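시범의 책임은 누구에게 있는가: 원격조작 교시의 기록 기준에 관한 의견

최근 이 년 사이 로봇에게 작업을 가르치는 방식은 눈에 띄게 바뀌었다. 종전에는 좌표와 순서를 사람이 직접 작성하였으나, 지금은 작업자가 로봇 팔을 손으로 잡아 이끌거나 떨어진 자리에서 조종기를 움직여 동작을 보여 주고, 그 기록을 학습에 사용하는 경우가 많다. 현장에서는 전자를 직접교시, 후자를 원격조작 교시라 부른다. 두 방식 모두 숙련된 프로그래머가 없는 사업장에서도 도입할 수 있다는 장점을 인정받고 있으며, 필자 또한 그 효용을 부정하지 않는다.

다만 도입의 속도에 비하여 시범 자체를 어떻게 기록하고 누구의 책임으로 관리할 것인가에 관한 논의는 현저히 부족하다. 장비의 안전 기준은 문서로 갖추어져 있고 학습 모델의 성능 지표도 매 분기 보고된다. 그 사이에 놓인 사람의 시범에 대해서는 파일의 개수와 총 시간만이 남는 것이 현재의 관행이다. 본고는 이 관행을 재검토할 필요가 있음을 밝히고, 사업장과 발주 기관이 함께 적용할 수 있는 기준의 방향을 제안하고자 한다.

먼저 시범의 성격을 분명히 할 필요가 있다. 시범은 흔히 '데이터'로 불리며, 그 명칭 때문에 온도나 압력의 측정값과 같은 부류로 취급되기 쉽다. 그러나 시범에는 판단이 들어 있다. 바구니에 든 물건을 꺼내 옮기는 단순한 작업에서도 작업자는 어느 쪽에서 접근할지, 벽에 닿을 위험을 얼마나 감수할지, 첫 시도가 빗나갔을 때 물러설지 그대로 밀고 나갈지를 매 순간 정한다. 로봇이 배우는 것은 그러한 결정의 흔적이며, 작업자의 습관과 그날의 피로까지 함께 기록된다.

물류 설비 기업 Hamero의 교시실을 방문하였을 때 이 점을 구체적으로 확인할 수 있었다. 교시 업무를 총괄하는 Catrin Landeg 실장은 같은 작업을 맡은 조작자 3명의 기록을 차례로 재생하여 보여 주었다. 한 사람은 용기의 가장자리 위에서 반드시 한 차례 멈추었고, 다른 한 사람은 멈춤 없이 비스듬히 내려갔으며, 나머지 한 사람은 접근 전에 손목을 먼저 돌려 두는 버릇이 있었다. 작업 지시서에는 이에 관한 언급이 전혀 없었다. 세 방식 모두 목적을 달성하였으므로 모두 '성공'으로 분류되었고, 학습에도 구별 없이 투입되었다.

이렇게 학습한 로봇은 가장자리 위에서 때로는 멈추고 때로는 멈추지 않았다. 담당 부서는 이를 모델의 불안정으로 보고 두 차례 재학습을 실시하였으나 양상은 달라지지 않았다. 원인이 시범의 불일치에 있다는 사실은 조작자들이 한자리에 모여 서로의 기록을 본 뒤에야 드러났다. Landeg 실장은 "누가 어떤 방식으로 가르쳤는지를 적어 두었더라면 재학습에 들인 기간을 아낄 수 있었을 것"이라고 회고하였다.

두 번째로 살펴야 할 것은 조작자가 무엇을 보면서 가르치는가 하는 문제이다. 직접교시에서 작업자는 팔 옆에 서서 자신의 눈으로 작업대를 본다. 그러나 로봇이 나중에 참조하는 것은 작업자의 시야가 아니며, 대개 손목에 장착된 카메라의 영상이다. 사람은 용기 안쪽 깊은 곳을 고개만 기울여 확인할 수 있지만, 손목 카메라에는 같은 순간 용기의 벽만 잡힐 수도 있다. 이 경우 로봇은 시범의 근거가 된 정보를 갖지 못한 채 동작만을 물려받는다. 근거 없는 동작은 조건이 조금만 달라져도 맞지 않게 된다.

원격조작은 이 간극을 줄일 가능성이 있다. 조작자가 로봇의 카메라 영상만을 보고 조종하도록 정하면, 사람과 로봇이 동일한 정보 위에서 판단하게 되기 때문이다. 그럼에도 여러 사업장에서는 조작자가 화면과 실제 작업대를 번갈아 보는 것을 허용하고 있다. 작업 속도를 생각하면 이해할 수 있는 선택이나, 그 사실이 기록에 남지 않는다는 점은 문제로 지적하지 않을 수 없다. 화면만 보고 수행한 시범과 작업대를 직접 보며 수행한 시범은 서로 다른 자료로 다루어야 한다.

세 번째 문제는 실패한 시범의 처리이다. 다수의 사업장에서 실패한 시범은 즉시 삭제된다. 식기 포장 업체 Festine의 경우 하루 교시 목표가 1인당 80회로 정해져 있고, 실패분은 실적에 포함되지 않는다. 이러한 조건에서 조작자가 까다로운 배치를 피하고 손에 익은 배치를 되풀이하는 것은 자연스러운 결과이다. 용기는 늘 비슷한 자리에 놓이고 물건은 집기 쉬운 방향을 향한다. 횟수는 채워지지만 로봇이 접하는 상황의 폭은 좁아진다.

Festine에서 교시를 담당하였던 Floarea Manole 씨는 필자와의 면담에서, 물건이 바구니 구석에 몰렸을 때의 시범이 가장 어려웠고 그래서 가장 적게 남았다고 밝혔다. 로봇이 현장에서 멈추는 경우 또한 구석에 몰린 물건 앞이 가장 많았다고 한다. 이를 조작자 개인의 성실성 문제로 돌려서는 안 된다. 실적 산정 방식이 어려운 시범을 기피하도록 만들었다면, 시정되어야 할 것은 그 산정 방식이다.

실패에서 회복하는 과정의 가치도 함께 고려하여야 한다. 한 번 놓친 물건을 다시 잡는 동작, 용기 벽에 닿은 손가락을 천천히 빼내는 동작은 매끄러운 시범에서는 얻을 수 없다. 이를 지우는 것은 신입 직원에게 모든 일이 순조로울 때의 절차만을 교육하는 것과 다르지 않다.

이상의 검토를 바탕으로 다음과 같은 기준을 제안한다. 첫째, 모든 시범에는 조작자 식별 부호와 교시 방식, 조작 당시 참조한 시야의 종류를 기재한다. 둘째, 본격적인 교시에 앞서 동일 작업을 맡은 조작자들이 서로의 시범을 함께 검토하고, 접근 방향과 정지 지점 등 결과에 영향을 주는 사항을 합의하여 문서로 남긴다. 셋째, 실패한 시범은 삭제하지 않고 별도로 분류하여 보존하며, 실적 산정에도 반영한다. 넷째, 작업대의 초기 배치는 조작자가 임의로 정하지 않고 사전에 작성한 배치표에 따른다.

조작자 식별에 대해서는 우려가 제기될 수 있다. 개인별 기록이 근무 감시나 인사 평가의 수단으로 쓰일 수 있다는 지적이다. 노무 자문을 맡고 있는 Emlyn Bellis 위원은 본고의 초안을 검토하면서, 식별 부호와 인적 사항의 연결표를 교시 부서 밖에서 보관하고 그 열람 목적을 품질 검토로 한정할 것을 권고하였다. 필자는 이 의견이 타당하다고 판단하며, 제안의 전제 조건으로 삼고자 한다. 자신의 동작이 불이익의 근거가 될 수 있다고 여기는 사람에게서 솔직한 시범을 기대하기는 어렵다.

비용에 관한 반론도 있다. 기록 항목이 늘어나면 교시 한 건에 드는 시간이 길어지고, 소규모 사업장은 이를 감당하기 어렵다는 것이다. 그러나 Nordin이 6개월간 유사한 기준을 시험 적용한 결과, 추가된 부담의 대부분은 첫 달의 양식 정비에 집중되었다. 이후에는 교시를 시작할 때 두 항목을 선택하는 정도로 정리되었다. 시험을 주관한 Ieuan Watkins 부장은 기재 항목을 더 늘리자는 내부 요구를 받아들이지 않은 것이 정착에 도움이 되었다고 설명하였다. 항목이 많은 양식은 결국 형식적으로 채워지게 마련이므로, 필자도 이 판단에 동의한다.

한편 기준의 적용 범위는 신중하게 정하여야 한다. 연구 단계의 소량 교시에까지 동일한 절차를 요구하는 것은 과도하다. 본고의 제안은 교시 결과가 실제 작업 현장에 투입되는 경우를 대상으로 하며, 특히 사람과 로봇이 같은 공간에서 일하는 사업장에 우선 적용하는 것이 바람직하다.

발주 기관의 역할도 작지 않다. 현재의 조달 문서는 대체로 시범의 총량을 납품 요건으로 명시한다. 총량은 확인하기 쉬우나 시범의 질에 대해서는 말해 주는 바가 없다. 배치의 다양성, 조작자 간 합의 문서의 유무, 실패 시범의 보존 여부를 검수 항목에 포함한다면 공급 기업의 관행도 그에 맞추어 바뀔 것이다. Trultora는 올해 3월부터 검수 양식에 합의 문서의 제출을 추가하였으며, 다른 기관에서도 참고할 만한 선례라고 본다.

끝으로 시범을 맡은 사람의 지위에 관하여 덧붙인다. 상당수 사업장에서 교시는 임시 업무로 취급되고, 담당자는 교육을 받지 못한 채 조종기를 넘겨받는다. 그러나 이들이 남긴 동작은 담당자가 자리를 옮긴 뒤에도 여러 대의 로봇에서 반복된다. 각 사업장은 교시를 독립된 직무로 규정하고, 최소한의 사전 교육과 검토 시간을 근무 시간에 포함하여야 한다. 관계 기관이 다음 지침 개정에서 이 사항을 함께 다루어 줄 것을 요청한다.
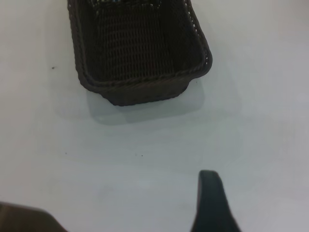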